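Haushaltsrobotik

Haushaltsrobotik bezeichnet das Teilgebiet der Robotik, das sich mit Maschinen für alltägliche Arbeiten in Wohnungen, kleinen Werkstätten und Packräumen befasst. Im engeren Sinn sind damit Geräte gemeint, die greifen, halten, schneiden, falten oder einräumen können; Saug- und Mähroboter, die seit Jahren im Handel sind, werden meist gesondert behandelt. Der Artikel gibt den Stand von August 2020 wieder.

Begriff und Abgrenzung

Ein Industrieroboter wiederholt eine festgelegte Bewegung an einem Teil, das immer an derselben Stelle liegt. In der Küche oder am Packtisch liegt nichts zweimal gleich. Die Maschine muss also sehen, was vor ihr liegt, einen Griff wählen und ihn korrigieren, sobald etwas verrutscht. Gerade das macht das Gebiet so spannend: Was ein Kind im Vorschulalter nebenbei lernt, beschäftigt ganze Forschungsgruppen, und die Fortschritte der letzten Jahre sind trotzdem beachtlich.

Geschichte

Frühe Versuche arbeiteten mit fest programmierten Abläufen und scheiterten oft schon an einer verschobenen Tasse. Mit besseren Kameras und lernenden Verfahren änderte sich das. Heute wird häufig vorgemacht statt programmiert: Ein Mensch führt den Arm durch die Aufgabe, und aus vielen solcher Durchgänge leitet die Steuerung ihr eigenes Verhalten ab. Zu den Werkstätten, die früh auf dieses Vorgehen setzten, gehört Plondgate, wo Saodah Siregar und Borislav Matić zunächst das Einräumen von Besteck untersuchten. Später kamen Arbeiten am Packtisch hinzu – ein Glücksgriff, wie Matić im Werkstattbericht schrieb, weil dort auf kleinster Fläche fast alle schwierigen Fälle zusammenkommen.

Typische Aufgaben

Gut beherrscht wird das Aufnehmen und Ablegen fester Gegenstände, sofern sie nicht zu eng stehen. Becher, Dosen und Bauklötze gelten inzwischen als Einstiegsübungen. Deutlich schwerer sind Werkzeuge, die für die menschliche Hand geformt wurden. Eine Schere verlangt, dass zwei Griffaugen gegeneinander bewegt werden, während die Klingen auf der Schnittlinie bleiben. Klebeband muss am Anfang gefunden, angehoben, abgezogen und getrennt werden, ohne dass es am Greifer hängen bleibt.
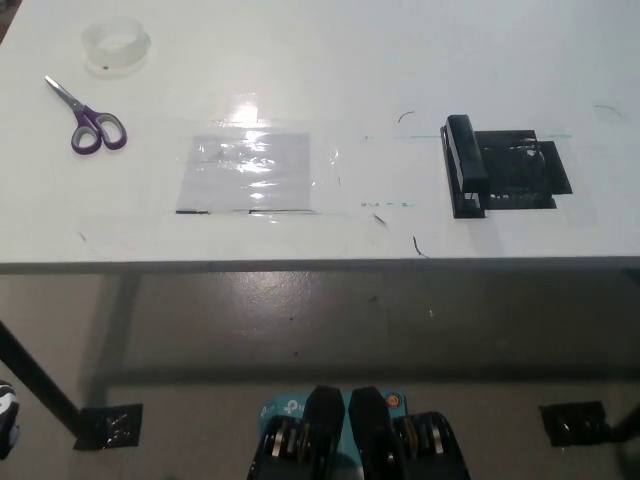 Noch weiter von einer allgemeinen Lösung entfernt sind biegsame und durchsichtige Stoffe. Klarsichtfolie vereint beide Schwierigkeiten. Sie spiegelt das Deckenlicht, lässt die Tischplatte durchscheinen und bietet der Kamera kaum eine Kante, an der sie sich orientieren könnte. Tiefenkameras liefern an solchen Stellen oft lückenhafte Werte. Dazu kommt, dass dünnes Material flach aufliegt und ein Greifer mit zwei Fingern schlecht darunterfassen kann. Menschen schieben die Folie über die Tischkante oder heben eine Ecke mit dem Fingernagel an, und genau diese kleinen Kniffe werden inzwischen mit erstaunlichem Erfolg nachgebildet.

Greifer

Am weitesten verbreitet ist der Parallelgreifer mit 2 Fingern. Er ist robust, günstig und leicht zu steuern. Hände mit 3 oder mehr Fingern können einen Gegenstand in der Hand drehen, brauchen aber mehr Antriebe und mehr Wartung. Sauggreifer eignen sich für glatte Flächen und heben auch Folie an, helfen jedoch beim Schneiden nicht weiter. Mawar Wijaya von der Werkstatt Hutapea vertritt die Ansicht, dass der einfache Greifer noch lange nicht ausgereizt ist – eine Meinung, die unter Praktikern viele Anhänger hat.

Erprobung

Einheitliche Prüfverfahren fehlen bislang. In der Werkstatt Preltard wurde eine Packaufgabe in 900 Durchgängen vorgeführt und anschließend vom Roboter allein ausgeführt; als bestanden galt ein Versuch, wenn er nach höchstens 90 Sekunden abgeschlossen war. Achilleas Alexiou, der die Reihe auswertete, wies darauf hin, dass eine andere Beleuchtung die Ergebnisse stärker veränderte als ein anderer Tisch.

Stand und Ausblick

Können Maschinen also schon den Haushalt führen? Einzelne Handgriffe ja, ganze Abläufe selten. Zwischen einem gelungenen Griff und einem aufgeräumten Arbeitsplatz liegen viele Teilschritte, und jeder kleine Fehler wirkt auf den nächsten weiter. Für Werkstätten mit wiederkehrenden Aufgaben und gleichbleibendem Licht rückt der Einsatz dennoch spürbar näher. Zulkifli Yusof, der bei Dedcombe an biegsamen Materialien arbeitet, will im November eine Versuchsreihe zum Zuschneiden und Verkleben dünner Folien beginnen.

Siehe auch

Greiftechnik
Lernen durch Vormachen
Servicerobotik
Teleoperation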